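Chapitre 4
Découper un geste long en étapes courtes

Objectifs du chapitre : choisir une granularité d'annotation, mesurer l'accord entre deux annotateurs, savoir quand une étape mérite un nom.

Quand j'ai commencé à travailler sur l'apprentissage par démonstration, je croyais que le plus dur serait le modèle. J'avais tort, et j'ai perdu tout un mois de juin à m'en rendre compte ! Le plus dur, c'était de décider où finit un geste et où commence le suivant. Prenez le rangement d'un rayon : une personne travaille des deux mains, elle trie, elle empile, elle change d'avis, elle reprend ce qu'elle venait de poser. Essayez donc de mettre des étiquettes là-dessus.

Dans ce chapitre, je vais m'appuyer sur le corpus Plillisis, que nous avons constitué avec Hamdia Seyoum chez Itwood. Il compte 142 démonstrations de tri de petits articles emballés, vues depuis la tête, et une fois découpées elles donnent 1 022 segments. Ce n'est pas énorme, je sais, mais on y trouve presque toutes les difficultés que vous croiserez ailleurs.

La première, c'est la coordination. Deux mains très proches l'une de l'autre, une petite pile de chocolats « Choco » pincée dans la droite, un autre dans la gauche : est-ce un transfert, un regroupement, un simple ajustement de prise ? Sur un instant isolé, on ne peut pas trancher.

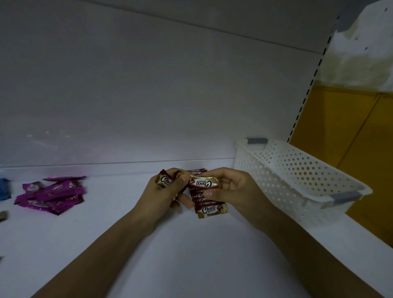
Pourquoi ne pas annoter chaque main séparément ?
On peut le faire, et c'est même un bon point de départ, mais on perd alors la relation entre les deux mains. Dans Plillisis, nous gardons une piste par main et nous ajoutons une troisième piste pour les actions communes.

Cette troisième piste, c'est Bahman Ahmadpour qui l'a réclamée, et j'ai commencé par râler (trois pistes, trois fois plus de clics). Puis nous avons fait annoter 39 démonstrations en double, avec et sans elle. Sans piste commune, les désaccords se concentraient sur les passages d'une main à l'autre. Avec elle, ils se répartissaient sur tout le geste, et il devenait enfin possible d'en discuter calmement.

La deuxième difficulté concerne l'état du plan de travail. Un tri en cours mélange des choses déjà rangées et des choses qui ne le sont pas encore : des tas à gauche, violets, rouges, bleu clair, des rangées bien alignées à droite, et entre les deux des mains qui tiennent chacune un article. L'étiquette du segment doit parler de l'objet manipulé, mais aussi de l'endroit où il va. Notre vocabulaire comporte 16 verbes, et chacun prend obligatoirement une destination — quitte à écrire « inconnue ».
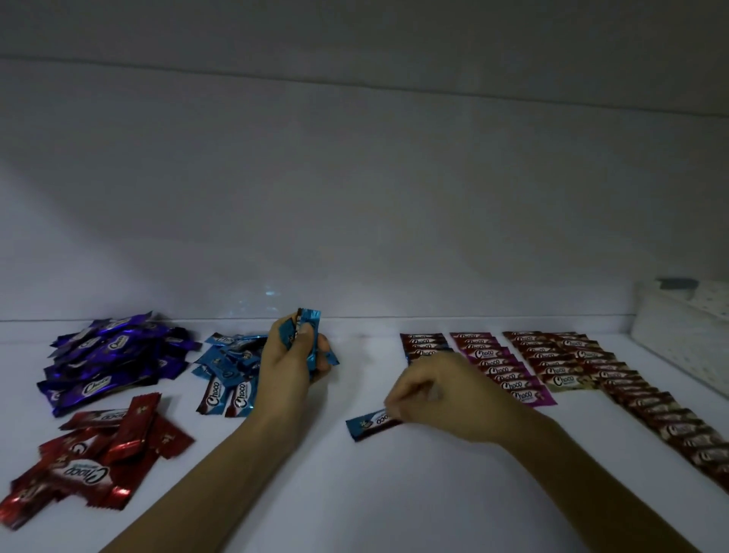 Comment fixer la frontière entre deux segments ?
Nous la plaçons au moment où la main relâche l'objet ou en saisit un nouveau. Les pauses ne comptent pas comme des frontières, sauf si l'objet visé change après la pause.

La règle a l'air simple, et elle l'est tant que les objets sont pris un par un. Avec une pile, elle se complique : lâcher un seul article sur cinq, est-ce relâcher ? Nous avons dit oui, Higuchi (l'outil d'annotation que vous installerez à la section 4.2) dit non par défaut, et il faudra donc modifier ce réglage avant le premier exercice. Gardez aussi vos fichiers bruts, vous en aurez besoin quand nous comparerons les deux conventions à la section 4.3.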